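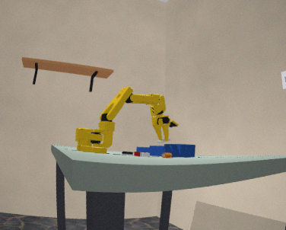 보르그힐 엥에브레트센은 시뮬레이션에서 잘 움직이던 로봇이 실제 작업장에 나가면 엉뚱한 데를 집는 일을 하도 여러 번 겪다 보니, 이제는 성공률 숫자보다 실패한 장면부터 먼저 들여다보게 되었다고 했다. 로봇 팔이 물체를 놓쳤을 때 그 까닭을 사람이 읽을 수 있는 형태로 남기지 못하면, 아무리 오래 학습을 시켜도 같은 자리에서 또 미끄러진다는 이야기다.

그런 고민에서 나온 연구 결과가 2018년 11월 9일 공개되었다. 로봇 소프트웨어를 만드는 케베오(Keveo)와 부품 조립 설비를 다루는 인다르(Indar)의 공동 연구팀이 내놓은 것으로, 가상 환경에서 두 손가락 그리퍼를 단 로봇 팔에게 물체 집기를 가르치는 방법을 다루고 있다. 연구팀은 이 방법에 '체베티(Cevetti)'라는 이름을 붙였는데, 처음에는 내부에서 부르던 별명이었던 것이 어느새 굳어 버려 논문 제목에까지 올라갔다고 한다.

기존에는 로봇이 집기에 실패하면 장면을 처음으로 되돌리고 새로 시도하는 경우가 많았다. 체베티는 조금 다르게 접근한다. 그리퍼가 물체에 닿기 직전의 순간으로만 시간을 되감은 다음, 그 자리에서 손목의 각도와 손가락 사이의 간격을 조금씩 바꾸어 가며 여러 갈래로 다시 해 보는 것이다. 팔이 먼 길을 돌아 다시 내려오는 과정을 매번 계산하지 않아도 되니 시간이 절약되고, 무엇보다 어떤 차이가 성공과 실패를 갈랐는지가 기록에 또렷하게 남는다. 바둑을 두고 나서 승부가 갈린 몇 수만 따로 놓아 보는 복기를 떠올리면 이해가 쉬울지도 모르겠다.

연구팀은 탁자 위에 모양이 제각각인 물체를 놓은 가상 작업 공간을 400가지 만들어 시험했다. 특히 공을 들인 것은 한쪽은 낮고 한쪽은 높은 계단 모양의 물체였다. 상자나 원통처럼 반듯한 모양은 어디를 잡아도 대체로 들리지만, 높이가 다른 물체는 무게가 한쪽으로 쏠려 있어 낮은 쪽을 잡고 들어 올리면 기울어지기 일쑤다. 사람이라면 손에 힘이 실리는 느낌만으로 금세 고쳐 잡을 텐데, 로봇에게는 이 당연한 일이 여간 까다롭지 않다.

결과는 꽤 반가운 편이다. 계단 모양 물체만 놓고 보았을 때, 매번 처음부터 다시 시도하는 방식으로 학습한 로봇 팔의 집기 성공률은 51퍼센트에 머물렀다. 체베티로 학습한 쪽은 같은 학습 시간을 쓰고도 이보다 18퍼센트포인트 높은 성공률을 보였다. 학습이 제자리를 잡기까지 필요한 되감기는 물체 하나에 약 200번이었다고 연구팀은 밝혔다. 반면 반듯한 물체에서는 두 방식 사이에 이렇다 할 차이가 없었는데, 논문은 이 부분도 감추지 않고 따로 한 절을 내어 설명하고 있다.

물론 아직 갈 길은 남아 있다. 이번 결과는 모두 시뮬레이션 안에서 얻은 것이고, 현실의 탁자 위에는 가상 환경이 미처 흉내 내지 못하는 것들이 참 많다. 손가락 끝의 고무가 닳은 정도라든지, 물체 표면의 먼지라든지, 조명에 따라 달라 보이는 윤곽 같은 것들이다. 작은 물건이 바로 곁에 흩어져 있을 때 그것들을 건드리지 않고 집는 문제도 이번에는 다루지 않았다. 연구팀은 지난 7월부터 마찰 값을 일부러 들쭉날쭉하게 바꾼 환경에서도 시험을 이어 오고 있으며, 그 결과는 후속 논문에 담을 예정이다.

실제 장비를 쓰는 시험은 망누손(Magnusson)의 조립 작업장에서 진행하기로 했다. 처음부터 생산 라인에 들이지는 않고, 한쪽에 따로 마련한 작업대에서 플라스틱 부품 몇 종류를 옮기는 일부터 맡겨 볼 계획이다. 작업자들이 실패 기록을 직접 넘겨 볼 수 있도록 간단한 화면도 함께 만들고 있는데, 어느 높이에서 어떤 각도로 잡았다가 놓쳤는지를 전문 용어 없이 보여 주는 것이 목표라고 한다.

엥에브레트센은 이 화면에 유독 기대를 걸고 있는 듯했다. 오랫동안 부품을 만져 온 사람들은 로봇이 왜 놓쳤는지를 한눈에 알아보는 일이 많은데, 지금까지는 그 말을 들을 창구가 마땅치 않았다는 것이다. 연구팀은 시험에 쓴 가상 작업 공간과 학습 코드를 정리해 다른 연구자들도 내려받아 쓸 수 있게 할 계획이며, 공개 시기는 작업장 시험 일정이 정해지는 대로 알리기로 했다.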